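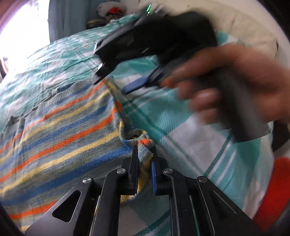
Photo: Jatard

I've rented more than 300 pounds' worth of cottage for a weekend before now and found two forks in the drawer. Owners, please! Spend less on the welcome hamper and buy a decent saucepan. We stayed near Goel in August (lovely hills, dreadful shower) and the folder ran to pages about bins, with not a word on how to work the heating.

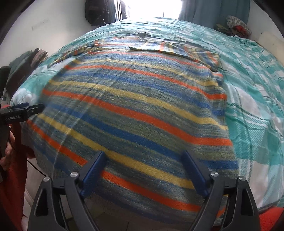

Stripy jumper on the bed

I'd happily swap the hot tub for a kettle that pours properly and a second blanket.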